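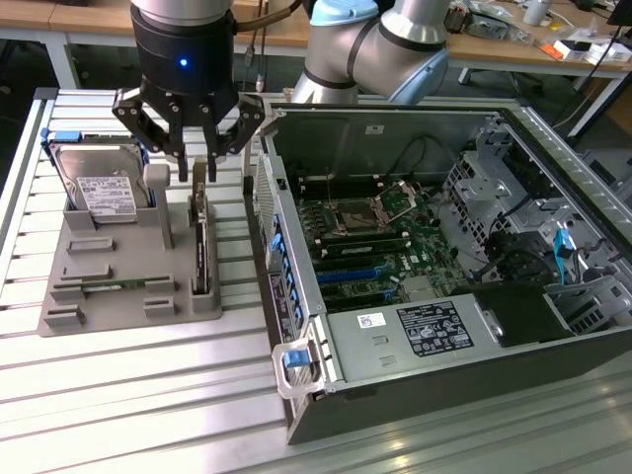
Which day do we count from when a return has to be corrected after filing? From the day the office received the original, and the date on our covering letter doesn't come into it.

Sunday, March 22, 2026

Notebook, tax and duties bench. Wrote up the above first as it came up twice in the week and I gave two different replies.

Spent the morning on the old Bevulstead window duty ledgers. Polyxeni Nikolaidis had already typed up the first 12 pages. I checked nine of them against the originals. Two wrong totals, both copied faithfully from the clerk, so they stay as they are with a note in the margin column. Page 7 has a payment entered under Juvcombe that belongs to the parish next door. Left it, flagged it.

The due dates are still a muddle. Bevulstead collected in spring and again in autumn. Juvcombe seems to have collected once, in May, until somebody changed it. The change isn't recorded in the ledger. Might be in the vestry minutes, which I haven't asked for yet.

Surodell import (our record program) stopped at row 1000 again. Split the file in two and both halves went in. Total now 2000 rows. Shillings and pence came through as text in the second half, so sorting by amount is useless there until I convert them. Don't use the sums on the summary sheet.

Gezer folder: renamed the scans so they follow the page numbers. Old names are in the text file next to them.

To do
Ask for the vestry minutes, both parishes.
Convert the pence column and run the totals again.
Polyxeni to look at the word after "arrears" on page 11. I read it as "forgiven", she thinks "forwarded". It changes who owed what at the end of that year, so no totals for page 11 until we agree.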